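29 Jan 2020
Wivomgate bench, bin cell
Subject: Silham pick kit, second look before the trial runs out

Started late, the network share was down again. Wanted to get through three things: cable slack at the wrist, the reteach routine, and the support contract, which I still haven't had a straight answer on. Got through the first two and half of the third.

For anyone picking this up cold: the Silham kit is a software licence plus a box of mounting bits plus "application support". We supply the arm, the gripper and the bin. They say it will pick mixed loose objects from a bin with no per-object teaching. The brochure says so on the front page. Page six has a footnote that says "after commissioning", and commissioning is a separate line on the quote. Ibrahim Adeleke spotted that, I had missed it twice.

Quote as it stands is 1677 a quarter for the licence, 796 one-off for commissioning, and support on top at a rate they will "confirm on scoping". I have asked for the rate by email. I asked in November as well.

Morning

Cable first. Their install guide wants a single loop at the wrist with enough slack for full rotation. Fine on paper. With our bundle it gives a fat loop that swings out when joint six goes past halfway, and on the far side it drags over the housing. Moved one tie back along the arm and ran the rotation at slow speed in both directions. Better. Still don't like how close the thin wires come to the fingers. The guide has a drawing of this with one slim cable in it, so I don't think whoever drew it had a real arm in the room.

Bin lip next. The kit's wall avoidance assumes straight walls unless you enter the slope yourself, and the field for that is in a menu you only get with the engineer login. Ibrahim found the login in an old email. Typed the slope in, saved it, restarted, and it had gone back to zero. Typed it in again and saved twice and this time it stuck. Have reported it. Their reply was a link to the page that tells you how to save.

Ran 28 picks before lunch at reduced speed. I'm not writing the success rate here because I changed the approach height halfway through and the two halves can't be added together. Raw log is in the usual folder. Silham's own figure is 100 picks between interventions, "typical". Typical of what isn't stated, and I'd want to see their bin and their objects before I put that number in front of anyone upstairs.

Things I noticed while watching:

– It hesitates over anything lying on a slant. Hovers, backs off, comes down again from the same angle.
– It will happily pick a target near the wall and then plan a path out that makes you reach for the stop.
– The confidence score on screen is nearly always high. I have stopped reading it.
– The reteach routine is good. Quick, clear, and it doesn't lose the old poses. Credit where due.

Afternoon

Ruppert rang to see how we were getting on. They resell the Silham kit and also the Curkasano one, so they win either way, but the chap was fairly frank. He said most sites end up writing their own wall margins and leaving the kit's on as a backstop. I said in that case what are we renting. He said the grasp planner. Fair enough, though that's a lot of money for a planner that dithers.

Curkasano would cost more up front and nothing per quarter. Needs a different bracket. I'd like them both on the same arm with the same objects for a week each, otherwise we are comparing brochures.

Went back to the bin after the call and set it up with a small mixed lot.
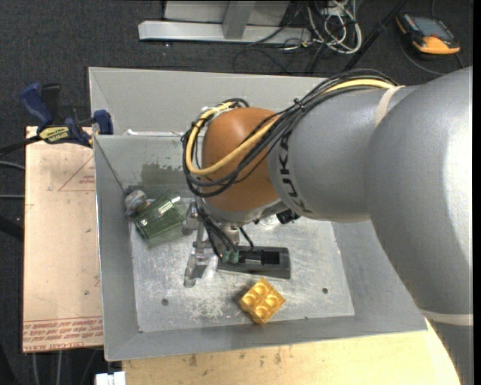
Category: Bin picking / Vendor kits

Mixed lot includes the green tumbler on its side at the back left and the yellow studded block down by the front wall. The tumbler is the one I care about. See-through, ribbed, lying at a tilt, and the brochure has a whole paragraph on clear objects. The block ought to be easy, but it's close enough to the wall to test the margin properly. The dark slotted piece is more or less straight under the gripper and I don't count it as a test of anything.

Haven't scored this lot yet. I want the approach height fixed first and written on the whiteboard so it doesn't wander again (my fault, this morning).

To do

– Chase Silham for the support rate, in writing, with a date on it.
– Check whether the slope setting survives a full power-down. If it doesn't, that's a fault and I want it logged as one.
– Ibrahim to pull the wall distances out of the raw log and see how near the lip we really got.
– Ask Ruppert for a Curkasano loan unit. He hinted. Hold him to it.
– Look at the wrist ties again after a day's running.

Where I am on it: wouldn't sign. Might extend the trial by a month if they waive the commissioning fee, given that Ibrahim and I seem to have done the commissioning. Will put that to them tomorrow and copy the reply in under this entry.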